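Setska Floor Care – Customer Support
Ticket 1911
Subject: Grey lines on marble tiles after sweeping
Opened: December 14, 2020
Opened by: Yufang Fang
Product: Fundale indoor broom, wooden handle; Drarnus stone polish, 400 ml
Status: Closed (can be opened again within 14 days)

Yufang Fang wrote:

Good morning. I have a problem with the floor of our living room and I would like to ask for your advice. The floor is white marble tiles with grey veins. Every time we sweep, there are thin dull grey lines left on the tiles, always in the direction of the broom. They are not scratches, I think, as I can remove them with my finger if I press. The next day, after sweeping, they are back. I attach three photos. 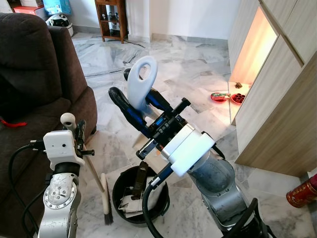
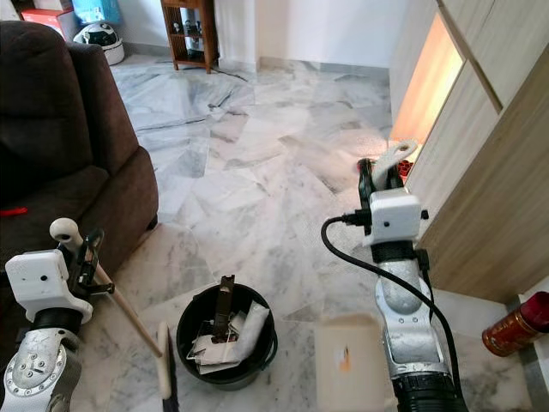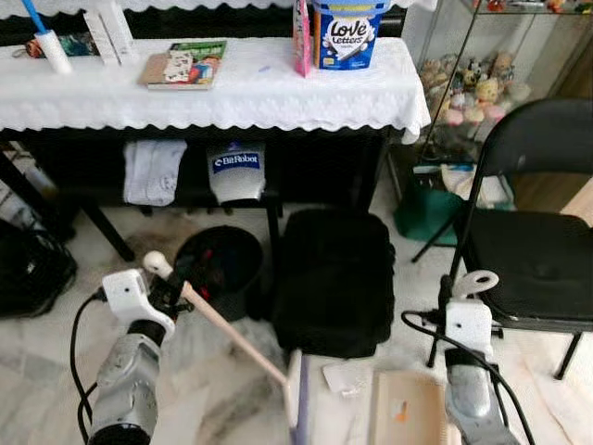
Attachments 1 and 2: sofa side, with the broom and the black bucket. Attachment 3: the long black furniture with the white tablecloth.

Some more information, in case it helps:

The lines are worst between the sofa and the small wooden shelf at the back wall. In front of the light wood cabinet they are weaker. Near the black furniture with the tablecloth I see them only in the evening, when the lamp is on.

The flat was built in 1989 and the marble is from that time. In May we used the Drarnus polish for the first time, on the whole room. Since then we use it every month. The broom is the Fundale one with the dark bristles, also bought in May, so I cannot say which of the two is guilty.

I have already tried: sweeping more slowly, sweeping in the other direction, wiping with a wet cloth after. The wet cloth helps for one day.

Thank you in advance for your patience with my long message.

Setska support wrote:

Hello Yufang, thank you for the photos and the clear account. A few questions before we suggest anything.

How long do you leave the polish before you buff it? Do you buff it at all?
Do you wash the bristles, and with what?
Do the lines appear if you sweep with a different broom?
Is anything besides dust being swept up, for example ash, soil from plants or cat litter?

Please don't use vinegar or a lemon cleaner on this floor while we look into it.

Yufang Fang wrote:

Thank you for the quick answer. I reply in the same order.

I leave the polish until it looks dry and then I do not buff. On the bottle it is written "buff if desired", and I did not desire.

The bristles I have never washed. I only knock the broom on the balcony rail.

A different broom – I have borrowed one from my neighbour and I will try this evening.

We sweep normal things. Dust, crumbs, and paper scraps when the children have been cutting. The bigger papers go by hand in the bucket. No pets and no ashes.

I did not use vinegar on the floor, but I did use it on the bathroom tap. I hope this is no problem.

Setska support wrote:

The bathroom tap is fine. Let us know how the borrowed broom does.

Yufang Fang wrote (same evening):

I made the test. I divided the open part of the floor in two halves with a piece of string. On the half near the sofa I used our broom, on the half near the cabinet the neighbour's broom. Our broom made lines. The neighbour's broom made also lines, but fewer, and only after I had swept for some minutes. At the start it made none.

Then I pulled the sofa away from its place. The tiles that were under it have never had polish, because I was lazy and went around the legs. I swept there with the neighbour's broom after wiping its bristles: no lines. With our broom: lines.

So now I am more confused than before.

Setska support wrote:

This is a very useful test. Both results point to the polish. If it is put on every month without buffing, it can stay slightly soft on dense stone. The broom picks some of it up together with fine dust and then lays it down again as a grey line. A clean broom starts well and gets worse, as you saw. Your own broom is already loaded, so it marks even the tiles that were never polished.

Please try the following:

1. Stop using the polish for now.
2. Wash the broom head in a basin of warm water with a spoon of washing-up liquid. Comb the bristles with an old comb, rinse, and shake out.
3. Dry it with the bristles hanging down, overnight at least.
4. Choose one small area and wash it with a pH-neutral stone soap, two times, with fresh water in between. Dry with a towel.
5. Sweep that area only, with the washed broom.

If the small area stays clear for two days, continue with the rest of the room. Use a separate bucket for the soap water and not the one for the papers.

Yufang Fang wrote:

I have done steps 1 to 3. The water from the broom was the colour of weak tea with milk, I was a little ashamed. One question about step 4: may I use Vrabec marble soap? The shop near us does not have another one. And must I lift the small shelf, or can I wash around it? It is full of little things and it takes a long time to put them back.

Setska support wrote:

If the label says pH neutral and suitable for marble, yes. You can wash around the shelf. Keep the wet cloth away from the bottom of the wood, and lift the thin cable on the floor there before you start.

Yufang Fang wrote (two days later):

The test area is in front of the sofa. I washed it two times as you said and swept it yesterday and today. No lines yesterday. Today one very short line at the edge, where the washed part meets the old part. I think the broom took it from there.

The tile looks less shiny than the others now. My husband says it looks better, I am not sure yet.

Setska support wrote:

A small loss of shine is to be expected, as the polish layer has gone. You can go on with the whole floor. Start at the back wall and work towards the door, and wash the broom once more when you have finished.

Yufang Fang wrote:

Finished on Saturday. It took the afternoon. For the long furniture I folded the tablecloth up so it would not touch the wet cloth, and the tiles in front of it needed a third wash. All the rest was two times.

Since then we swept each day and there are no grey lines. There is one dull patch by the cabinet which does not go away, the size of a plate. It was perhaps there before and I did not notice it under the polish. I can live with it, but if you have an idea I would be glad to read it.

Setska support wrote:

Glad the lines are gone. A dull patch that stays after washing is often an old etch mark from a drink or a cleaner, and soap will not remove it. A stone restorer can repolish it by hand. We would not cover it with Drarnus again. If you want to polish the room later, use a thin coat, buff it the same day, and leave several months between coats.

Closing the ticket for now. Please reply here if the lines come back.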